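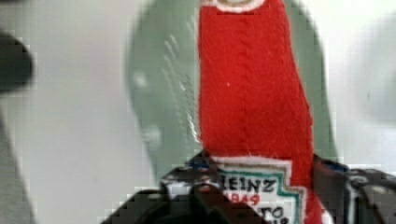
Felt food

Felt food is the collective name for imitation foodstuffs and grocery packaging made from felt, usually stuffed, and sewn either by hand or on a domestic machine. It is made for children's pretend shops and kitchens, for shop windows, for the stage, and for adults who would like a tin of soup on the shelf that need never be opened. The term covers loose items such as fried eggs and lettuce leaves as well as packaged goods: tins, jars, cartons and sauce bottles. Makers of the second sort often call their work "soft groceries" and can be particular about the distinction.

Materials

Most felt food is cut from craft felt, which may be wool, acrylic or a mixture of the two. Wool felt is dearer and holds a cut edge well. Acrylic felt comes in brighter colours and pills if looked at sternly. Both attract lint, and red felt attracts it from neighbouring rooms. A sticky roller is considered part of the basic kit.

Stuffing is normally polyester fibre, pushed in with a knitting needle or the handle of a wooden spoon. Tall items may be given a card or plastic lining so that they stand, though purists regard this as cheating and put up with the leaning. A handful of rice or dried lentils in the base has the same effect and means that the imitation food contains some real food, a point raised at most craft fairs by somebody's husband.

Labels are made in one of three ways. They can be cut from layers of coloured felt, embroidered, or printed on cotton and sewn down. Printed labels are the quickest and the most legible. Layered felt labels look better from across a room and make small lettering close to impossible, so that lists of ingredients are generally represented by a few brown stitches.

The sauce bottle

The ketchup bottle is among the commonest subjects in soft groceries and is often recommended to beginners, wrongly. Its appeal is obvious: it is red, it is known to everyone who has eaten a chip, and its label can be recognised by outline before a word of it has been read. The Heinz label, with its keystone shape and the date 1869, is the one most often copied, and a maker who gets the border right is forgiven a good deal elsewhere.

The difficulty lies in the body. A glass bottle is smooth and symmetrical, and stuffed felt has no wish to be either. Two flat panels sewn together produce something nearer a hot-water bottle. Four panels give a rounder form but bring a seam down the middle of the front, where it must be hidden by the label or passed off as a feature. The shoulder tends to collapse, the lower half tends to spread, and one side commonly comes out straighter than the other. Gülizar Uysal, whose pattern leaflet Groceries in Felt circulated widely among makers, advised stuffing the neck first and the base last, and "stopping while you are still pleased with it".

The cap is usually white or pale felt wound into a band and stitched to the top. Removable caps have been attempted. They are found later under furniture.

Storwood and the leaflet patterns

Much of the present style can be traced to Storwood, a haberdashery and mail-order pattern firm run by Áine Hegarty and Cameron Gunn. Its first grocery leaflet offered a tin of beans, a milk carton and a sauce bottle on a single folded sheet, with the pieces overlapping in such a way that tracing one generally meant tracing part of another. Several early felt milk cartons have a curious extra flap for this reason, and some collectors now prefer them.

The firm printed 2,000 copies of the leaflet and took a long time to sell them. A corrected edition followed, with the pieces separated and the flap removed. Hegarty later said that the complaints had been polite, and that the letters asking for the flap back were less so.

Storwood patterns are drawn at full size, meaning that a finished bottle is as tall as a real one. The rival Dresurar patterns, drawn by Hüsnü Kocabaş, work to a reduced scale better suited to small hands and toy tills. The two do not mix well. A shelf stocked from both has the look of a shop in which half the goods have been washed too hot.

The Puneck shop

The largest known display of the craft was the felt corner shop at Puneck, assembled by Ekrem Yaman and opened on 02/06/2023 in a former shoe repairer's. It held 26 shelves of stitched stock, a felt bacon slicer that alarmed nobody, and a chiller cabinet with its light left on. Visitors could fill a basket and have it rung up, after which everything went back on the shelves. The sauces were kept at child height and had to be restuffed twice in the first month.

The bread was lent by the Sönmez bakery next door, which also supplied real rolls for the opening. These were put out beside the felt ones without labels, a decision that was reversed by the afternoon.

Care and repair

Felt food should not be machine washed. Surface fluff can be lifted with a roller or trimmed with small scissors, and bobbling on acrylic pieces shaved off with a fabric comb. Marks are dabbed with cool water and a little mild soap. Printed labels fade in sunlight well before the felt does, and a window display may end up with several bright red bottles of nothing in particular.

Flattened items can be opened along the bottom seam and refilled. Makers disagree on whether an old bottle ought to be plumped up at all. Kocabaş held that a sagging one simply looked half used – Uysal that it looked badly made.

Safety

Items intended for very young children are made without buttons, beads or loose caps, and with the base seam sewn twice. Fillings of rice or lentils are best avoided in anything likely to be chewed. Felt chips, for reasons that any parent can supply, are the item most often replaced.

See also

Amigurumi
Play kitchen
Soft sculpture
Toy shop tills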